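Sorting out the dishes: Svenja Petersen on teaching a robot from real kitchens

June 2024

Svenja Petersen runs the kitchen project at Welteo, a small robotics research group with one long corridor and a break room that gets used by everybody on the floor. Her team wanted to know whether a robot learns household work better from many short recordings in ordinary rooms or from fewer, longer ones in a lab. Each recording uses one wide view from head height and two close views from the wrists.

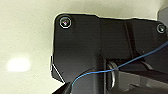
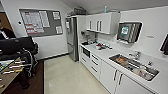
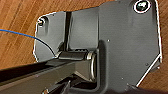 Three views from one recording session.

"We had a very nice lab kitchen," Petersen says. "Same six cups, same two plates, same light. The policy we trained there was fine as long as you never moved it." When they took it into a kitchen two floors down, it reached for handles that were in another place and stopped.

So the group changed the method. Over the spring they collected 176 recordings in rooms that people were using, and told the operators to leave everything as they found it. No clearing the sink first, no wiping the counter. Niall Kinnear, who operated the robot for most of them, says this was harder than it sounds. "You want to tidy. You see a glass in a bad spot and you want to move it by hand before you start. I had to go back and redo a few early ones because I'd done that."

The comparison itself was simple. One policy was trained on the 176 short recordings. The other was trained on 88 lab recordings, each twice as long, so the total time came out even. Both were then given the same 120 trials in kitchens neither had seen, mostly putting cups and boxes from one surface onto another.

Petersen does not want to quote a success rate until the write-up is done, but she will say that the policy trained in real rooms did better in every kitchen they tried. The gap was widest for objects in a sink. It was small for objects standing alone on a counter, and she thinks people should pay attention to that part too. "If your task is one cup on a clean table, save yourself the trouble. Stay in the lab."

The wrist views caused an argument inside the group. Abdelkrim Benmoussa, who wrote the training code, wanted to drop them. A good part of a wrist view can be taken up by the robot's own hardware, and he saw no reason to spend computing time on it. They ran a version without them. It got to the right place and then fumbled the grasp, again and again.

"I was wrong about that one," Benmoussa says. "The head view gets you to the object. The last 15 centimeters are all wrist." He has since tried masking out the parts of the arm that never change. It made training a little faster and had no effect on the trials that he could measure.

What they have not solved is how to choose the rooms. The first ones were picked by asking friends and neighboring offices, and Petersen admits that they look alike - white cupboards, bar handles, a sink on the long side. A second round is planned with Flislow, a partner that runs shared housing, where the kitchens are older and more varied.

She also wants a second operator on every room. Kinnear reaches for things from the left whenever he can, and the policy has picked that up. "You can watch it and tell who taught it," Petersen says. "Niall finds this funny. I need him to find it less funny by the fall."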